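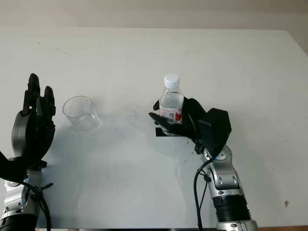
Cup and bottle, white table, Sovbridge workshop
June, started 14:10

Written by Kaja Rozīte. Remarks from Nuno are put in where he made them.

What I wanted to know today

The question comes from the Orkitstead order. They will put water on the tables for visitors, in small bottles with a screw cap, and a clear plastic cup for each person. They ask us for the cup and for the advice how the place should be laid. It sounds a very small thing, but last month we gave advice from memory only, and after that we had to write to them again and correct it. So this time I do it on the table and I write it down.

I have the clear cup with the slightly flared rim, from Rarmont. The bottle is a clear one, with white cap and the white and red label. I do not write the maker of the bottle here. At Orkitstead it can be any bottle of similar size and I do not want that somebody reads this page as a recommendation.

Measures of the cup

Capacity to the brim: 436 ml, by weight of water, on the small scale.
Rim, outside: 82 mm.
Height: see the card in the drawer, I did not measure it again.
Wall: not measured. The calliper squeezes the plastic and gives me each time another value.

The 436 is more than I expected. The Rarmont sheet gives only the "useful volume" and does not say to which line it is taken. I have asked them by e-mail. Until they answer, please use the brim value and write beside it that it is brim.

I repeated the weighing with other cups out of the same sleeve and the difference was too small to be of interest for this purpose.

The table

The white top is good for this work in one way and bad in another way. It is matt, so there is no shine from the lamps, and I can see the small dirt on it very well. There are dark specks and some smudges, and a small brownish mark on the right side. I tried on the brownish mark a damp cloth, then a damp cloth with a little washing-up liquid. It became no lighter. I think it is tea, Nuno thinks it is glue. We have not decided. Please do not scrape at it with a blade, the matt surface will be polished in that place and then we have a shiny spot, what is worse than a brown one.

The bad way: a clear cup on a white table in front of a pale wall is difficult to see. I noticed it already when I sat down. From my chair I find the cup by its rim and by the shadow, and the body of it I almost do not see. For me it is only a nuisance. For Orkitstead I think it is a real point. Their visitors are many of them older people, and the tables there are also light. A person who is talking with the neighbour puts down the hand without looking, and an empty cup weighs nothing and goes over.

Nuno came at this moment and I asked him to sit down and to take the cup without searching for it. He took it well, but he said that he had seen me put it there, so it is not a fair trial. Correct.

Visibility of the cup, things tried

1. Cup alone on the white top. Visible mostly by rim and shadow, as written above.

2. Cup on a sheet of grey card. Much better, the foot of the cup now has a clear edge. The card moves on the table when the cup is pushed, so it would need something under it.

3. Cup on a folded blue paper napkin. Best to see. But the cup does not stand firm on the fold. With the napkin opened out flat it stands well and is still easy to see.

4. Cup with a paper strip round it, under the rim. It looks as a medicine cup. Nuno laughed. Not to be proposed.

5. Cup filled to half. The water line helps more than I thought, and also the weight helps, the cup stays where it is. Of course we cannot ask them to fill all cups before the visitors come, the dust will go in.

I would choose number 3, with the napkin flat. It costs almost nothing, they buy napkins in any case.

Where to place the bottle

I laid the place in two ways, cup on the left with bottle on the right, and then the contrary. For a right-handed person the first way is more comfortable: the right hand takes the bottle, the left one holds the cup or does nothing, and the bottle comes across to the cup with the neck already on the correct side. In the contrary way my arm crosses over the cup and with the sleeve I touched the rim. I wear a loose pullover today, but visitors wear coats.

Nuno is left-handed and said the opposite, naturally. We agreed to write in the advice: cup left, bottle right, and a sentence that the place can be turned round. I do not want to make a drawing of both, the sheet must stay one page.

Distance between the two. Too near and the fingers round the bottle hit the cup. With the hand low on the bottle this happens earlier, as the hand is then on the same height as the cup. I put them one hand's width apart, and that was pleasant for both of us. I would leave it as "a hand" in the text, a measure in centimetres makes people to look for a ruler.

Pouring

I poured 8 times from a full bottle and Nuno poured 6 times. We noted only if there were drops on the table.

Kaja: drops at the first two, afterwards dry.
Nuno: drops once, at the last pouring, he was speaking at the same time.

My two were the same fault. The bottle was very full and I held it low and too softly, so when I tilted it the side bent in a little and the water came in one push. If the bottle is held firmly but without pressing it, nearer to the middle, it goes well. On the label the grip is also drier and less slippery than on the bare plastic, at least with my hands.

The flared rim is helpful. One can lay the neck of the bottle near to it and the water goes down the inner wall without a splash. With the straight cup from the Lindsay order (the old sample is still in the cupboard, second shelf) I had more drops, but with that one I poured only a few times and I do not give a number.

When the cup is more than two thirds full it becomes unpleasant to lift. The wall gives way under the fingers and the water rises to the rim. Advice for the sheet: fill to half, pour again if one is thirsty.

Caps

A small matter, but we forgot it at Lindsay and they complained. Where does the cap go? On a white table a white cap is lost in a moment. I put mine down and took it for a smudge of light some minutes later, and then it rolled under the shelf. On the blue napkin it is seen at once. One more reason for the napkin.

Drying and marks

I let a few drops stand on the white top for the length of my tea, then I wiped them with a dry cloth. No ring to see. With our tap water, left over night, there is a thin ring, we know this from the winter. So: wipe the same day.

Open points

Rarmont, useful volume, to which line. Waiting for the answer.
Try the napkin in the weaker lamp light, Orkitstead has no windows on the corridor side.
Somebody who has not seen me place the cup should try to take it. Nuno will ask upstairs.
Stacking: two cups out of the sleeve were stuck together so strongly that I cracked one. If this happens often, we must tell them to separate the cups before.
The brownish mark. Nuno wants to try it with spirit on a corner first.

Added 16:45. Nuno read this page and wishes to have noted that his one wet pouring was also with a very full bottle. Noted. The wet cloths hang over the sink, please leave them there until they are dry.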